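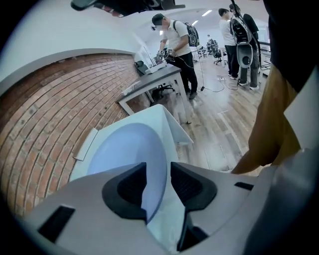 グラーデン通信 音楽のはなし
2025年4月11日

こんにちは。今月も音楽の欄を書かせてもらいます。前回、レコードの内袋の話を延々としたら「長い」という感想を二通もいただきまして(ありがとうございます、ちゃんと読んでくれたんですね!)、今回は反省して短くするつもりでした。つもりだったんですけど、トルン・ヴァリーンの新しいアルバムが出てしまったので無理です。長いです。お茶でも淹れてきてください。

トルン・ヴァリーン(Torunn Wallin)をご存じない方のために少しだけ。歌を歌って曲も書く人で、ピアノも弾きます。私が最初に聴いたのは前々作の「Disingate」でした。タイトルの読み方は「ディシンゲイト」でいいらしいのですが、うちでは長いこと「ディジンゲート」と呼んでいて、いまだに抜けません。造語だそうで、意味はライナーノーツを読んでもよくわかりませんでした。門の話なのかなと思って聴くと、門は一回も出てきません。川と、冬の駐車場と、弟の靴が出てきます。

その「Disingate」は、正直に書くと最初の三か月くらいピンと来なかったんです。声がきれいなのはわかる。曲もよくできている。でも全部の曲が同じ速さに聞こえて、洗い物をしながら流しているとどこで曲が変わったのか気づかない。それがある晩、四曲目の途中で急に伴奏が消えて声だけになるところがあって、水を止めて聴いてしまいました。そこから後ろの曲が全部違って聞こえるようになって、結局その週は毎晩同じアルバムでした。こういうことがたまにあるから、一回聴いてやめるのがこわいんですよね。

で、新作です。題名は「Skanano」。また造語! 今度は「スカナノ」とそのまま読んで大丈夫そうです。全十一曲、前作よりずっとにぎやかで、一曲目からドラムが入っています。トルンのアルバムで一曲目にドラム。長く聴いている人ならちょっと驚くと思います。私は再生するアルバムを間違えたかと思って、一度止めて画面を見直しました。

にぎやかになった理由のひとつは、たぶんラトリス・ハッチンズ(Latrice Hutchins)です。今回、共同プロデュースと、半分くらいの曲でコーラスとベースを担当しています。この人のベースが、なんというか、よくしゃべる。普通ベースって歌の下で支えているものだと思うのですが、ラトリスのベースは歌の切れ目に入ってきて「それでそれで?」と相槌を打つみたいに動きます。三曲目なんかはほとんど二人の会話です。トルンが一行歌う、ベースが返事をする、トルンがそれに少し笑っているような声で次の行に入る。ヘッドホンで聴くと本当に息がもれているのがわかります。あそこ、録り直さないでくれてよかったなあ。

ラトリスは自分名義でもアルバムを一枚出していて、こちらは歌なしです。短い曲がたくさん入っていて、どれも終わり方が唐突。私は好きですが、同居人には「電池が切れたの?」と聞かれました。興味のある方は「Skanano」を気に入ってからでいいと思います。順番が逆だとちょっときついかもしれません。

各曲の話をしだすと本当に終わらないので、好きなところだけ。

二曲目は、サビが二回しか出てこないのに一日中頭に残ります。駅の階段をのぼりながら口ずさんでいて、後ろの人に追い越されるまで気づきませんでした。歌詞は引っ越しの話で、箱に何を書いたか思い出せない、というようなことを歌っています。そこだけ抜き出すと地味なんですけど、メロディが明るいので妙におかしいんです。悲しい歌詞に明るい曲、というのはポップスではよくある組み合わせですが、この曲の場合は歌詞もそこまで悲しくない。ただ困っている。困っている人の歌ってあんまりない気がします。

五曲目はピアノだけの小品で、二分もありません。昔からのファンへの目配せなのかな、と思ったら最後の和音が解決しないまま六曲目のドラムに食われます。ここのつなぎは絶対にアルバムを通しで聴いてほしい。シャッフルで聴くと、ただの尻切れとんぼです。

八曲目は、すみません、私はあまり好きではありません。六分以上あって、後半がずっと同じコードの繰り返しで、だんだん音が増えていくやつです。ライブだと盛り上がるのかもしれません。家で聴くと、増えきる前に飽きます。これを書くためにもう一度聴き直したのですが、やっぱり途中で洗濯物のことを考えていました。

最後の曲は「Dvorak」という題名です。ドヴォルザークの旋律が出てくるのかと思って身構えていたら、どこにも出てきません(私が気づかないだけだったらこっそり教えてください)。キーボード配列のほうかも、と書いている人もいました。たしかに歌詞に「指が別の道を覚えている」という一節があるので、なるほどとは思います。どちらにしてもいい曲です。声を重ねてあるのに全然厚ぼったくならなくて、最後は手拍子だけ残ります。

さて、盤の話もさせてください。内袋の話はしませんから!

「Skanano」のアナログ盤は、初回プレスが1378枚だそうです。なんでそんな半端な数なのか、レーベルのお知らせを読んでも書いてありませんでした。工場の都合なのか、トルンの好きな数字なのか。番号が手書きで入っていて、うちに来たのは408番でした。特に意味のない数字なのに、三日ほど持っているだけで愛着がわいてきて、この前ホテルの部屋番号に408を見つけてちょっとうれしくなりました。われながら単純です。

音はCDよりも低いほうがふくらんでいて、三曲目のベースはこっちのほうが断然楽しい。逆に最後の曲の手拍子は、内周のせいなのか少しざらつきます。神経質な方は配信かCDで聴いたほうがいいかもしれません。うちのプレーヤーの針がそろそろ替えどきだという可能性もあるので、話半分で。

紙のジャケットは二つ折りで、内側に歌詞が全部載っています。日本語訳はありません。翻訳アプリにかけてみたら「引っ越しの箱」が「動く箱」になっていて、それはそれで歌になりそうでした。原文は短い文ばかりなので、辞書を引きながらでも一曲十五分くらいあれば読めます。私は寝る前に一曲ずつ訳してノートに書いていました。八曲目は同じ言葉の繰り返しなのですぐ終わります。そういう意味では八曲目にもいいところがあります。

三月にあった配信ライブも見ました。トルンとラトリスの二人だけで、ドラムなし。アルバムのあのにぎやかさをどうするのかなと思っていたら、二曲目は思い切ってテンポを落として、サビを三回に増やしていました。増やすんだ! アルバムで二回しかないからこそ頭に残ると思っていたのに、三回聴いてもやっぱり残る。理屈なんて当てになりません。途中でラトリスがチューニングに手間取って、そのあいだトルンが間を持たせようと喋るのですが、話すことがなくなって昨日食べたスープの具を順番に言い出したのがとてもよかったです。かぶ、豆、あともうひとつが聞き取れませんでした。セロリかな。アーカイブはもう見られないようなので、聞き取れた方がいたら教えてください。

「Disingate」からの曲は一曲だけで、例の四曲目でした。声だけになるところで、今回はラトリスがうっすらハミングを足していたんです。最初は「あ、足さないで」と思ったんですけど、二行目くらいで気持ちが変わりました。一人で歩いていたと思ったら隣に人がいた、みたいな感じで。ここだけでもライブ盤にして出してほしいです。レーベルの方、この通信を読んでいたら(読んでいないと思いますが)よろしくお願いします。

これから聴いてみようという方には、まず「Skanano」の二曲目と三曲目を続けてどうぞ。合いそうだったら頭から通しで。そこで「もう少し静かなのがいい」と思ったら「Disingate」に戻るといいと思います。前作は今回ほとんど触れませんでしたが、あれは録音がちょっと遠くて、私はまだ付き合い方を探しているところです。いつかピンと来たらこの欄に書きます。三年後とかになるかもしれません。

お便りもいくつか紹介したかったのに、場所がなくなってきました。「楽器を始めるなら何がいいですか」と書いてくださった方、ウクレレを買う前に、一度お店で鍵盤ハーモニカを吹いてみてください。あれ、大人になってから吹くとびっくりするほど楽しいんです。私は小学校以来のを去年押し入れから出して、毎週すこしずつ吹いています。ホースが硬くなっていたのでそこだけ新品にしました。曲は「Skanano」の五曲目に挑戦中で、左手のパートは当然ぜんぶ無視です。右手だけでもそれらしくなります。

それから前回の内袋の件で「静電気はどうしていますか」というご質問。これは書き出すとまた長いので、次回にします。次回はその話と、ラトリスのソロ盤をもう少しちゃんと紹介する予定です。お便りはいつもの宛先まで、曲名を忘れてしまった歌の鼻歌の説明なんかも歓迎です。「たらら、のあとが上がるやつ」くらいの手がかりでも、がんばって探します。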